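Workshop tips: choosing a gripper for small bench jobs

6 September 2018

In July I changed the grippers on our bench arms for the third time, and a reader from Hancombe wrote to ask how I decide which one to keep. I am not an engineer by training. I came to this from repairing kitchen appliances, so my tests are made with ordinary household things and not with calibrated blocks. Maybe this is useful for other people who work in a garage or a spare room.

Start with things you already own

Take a dish, a mug, a sponge, a small box with a handle and a drawer that is a little stiff. These five will tell you more than any catalogue. A dish is the hardest of them, even if it looks easy. The rim is thin, often it slopes, and the weight is far from the fingers. If you grip only one side, the dish wants to turn down at the other side, and the fingers must resist this with a very small contact surface.

I compared two parallel-jaw models, the Kotine and the Bilgin. The Kotine opens to 101 mm, the Bilgin a bit less. On paper the wider one wins, but wide jaws also need more free space around the object, and when two arms share one bench the space is gone quickly. For rims and handles I prefer the Bilgin. For boxes and jars, the Kotine.

Tips for gripping a rim

Come to the dish from the side with the lower finger almost on the mat. If the finger is too high it pushes the dish away before it closes.

Close slowly. At full speed the rim jumps, and then you do not know where it is anymore.

Set the force low and increase it in small steps. I begin at 40 per cent and I have seldom needed more for plastic. With ceramic be careful, a chip in the glaze is there for always.

Put a thin rubber pad on each finger. A strip from a worn kitchen glove works nicely and costs nothing. Change it when it becomes shiny.

Lift only a little on the first try, wait, then lift properly.
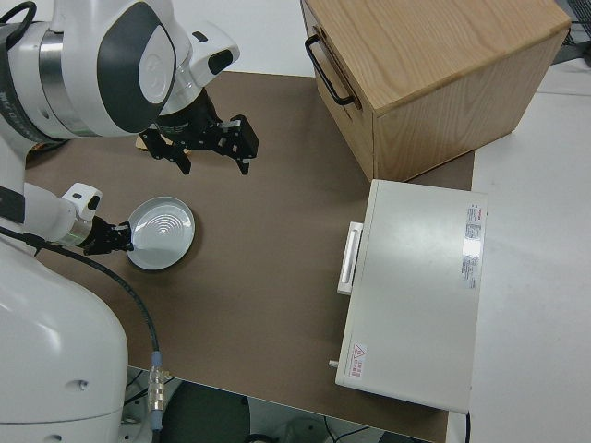
The same approach is good for handles, but turn the wrist so that the fingers go one above and one below the bar when it is horizontal, or left and right when it is vertical. I have seen many people try to pull a handle with the fingertips only. It will work with an empty drawer and fail with a full one. Go in as deep as the gap permits, and pull along the direction of the drawer. If you pull even slightly to one side, the drawer jams and the arm stops with an error.

Fix the box to the table before you test the door or drawer, otherwise you are testing how well the box slides. Double-sided tape is enough for light pieces. For heavier ones I use a clamp at the back, where it doesn't disturb the arms.

Two arms or one?

For most kitchen objects one arm can do the job, and I would advise every beginner to stay with one until it is boring. The second arm is helpful when something must be held still while something else is done to it. Lids are the best example, also wiping a plate.

With two arms you must decide who goes first. I write this on paper before I write it in the controller. Give each arm a waiting position high enough that the other can pass below, and always return there between steps. The Okex controller lets you save these positions under a name, so please use real words — "left wait" is better than "P6", especially when you come back after a holiday.

Cameras and light

A camera near the gripper is good for the last few centimetres, but it loses the view of everything else. I like to have also one fixed view of the whole bench. Check both views before every session, because a camera that has turned by a small angle can cost you an afternoon.

Shiny things are a problem. Ridges and raised edges make bright lines under a strong lamp, and the software may take them for the border of the object. Move the lamp to the side, or hang a sheet of baking paper in front of it. A mat in a dull, darker colour gives a better border for white dishes than a white table does.

Cables

Leave enough slack for the wrist to turn completely, then test the turn by hand with the power off. Fasten the cable with a soft strap, never with a tight plastic tie. Look at the connectors each week. A loose one gives strange faults that look like a software mistake, and I have reinstalled a whole program because of that — nearly two days of work for a plug.

What I kept

The Bilgin stays on the arm that works low, for dishes and rims. The Kotine is on the other. The rubber strips I have to replace more often than I expected, and I am now trying a piece of bicycle tube. It grips well, but it leaves black marks on white plastic, so wash the dish after or use it only for metal things.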